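The price of the small stuff

When the people at Triteck decided to teach a few machines to pick things up, they did what most of us would do and went looking at robot arms. I spent the better part of a December afternoon with them (and drank far too much of their tea), and I had expected to hear a great deal about arms. What I heard about, for nearly two hours, was grippers, poles, chairs, spare rubber and where on earth to put the charging shelf.

The hand-held gripper is where their money goes first now. You hold it yourself, do the job yourself, and a camera on it records how the job was done, so a machine can learn from it later on. They looked at one from Dudás and one from Fumulari, and I am sworn to silence on which won, but I can tell you the quotes were 400 pounds apart by the time delivery, spare fingers and a carrying case had been added in. Ask for the whole price, they said, and ask for it in writing, and then ask again what happens when the fingers wear out!

Their first budget, which they were good enough to show me, had a single line for "accessories" with 500 pounds against it. It lasted until the second week. Mounts, cables, straps, batteries, a better bag, a second better bag. The new version runs to 59 lines, and I found it oddly lovely to read, rather like somebody's holiday packing list.
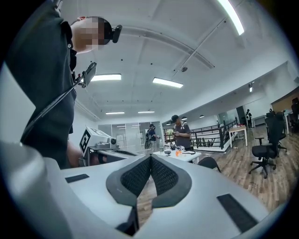

Work under way on the open floor, between the gripper, the pole-mounted device and the desk chairs.

Space is the other thing they wish they had thought of sooner. Their old place, the Pinitska building, was cheap and had a good kitchen, but two people with kit in their hands could hardly pass each other, and a morning's work kept turning into a morning of saying sorry. So they set aside a tenth of the year's money for room to move, and haven't touched it for anything else, though I gather there was a strong case made for a coffee machine.

If you are planning something of the kind yourself, their advice is to borrow before you buy, for at least 10 working days, and to let the people who will be holding the thing all day do the choosing. Weight matters more at four in the afternoon than it does in a showroom. Leave a bit over for the spring as well, when the first set of everything seems to need replacing at once. They were ordering more cable ties as I put my coat on.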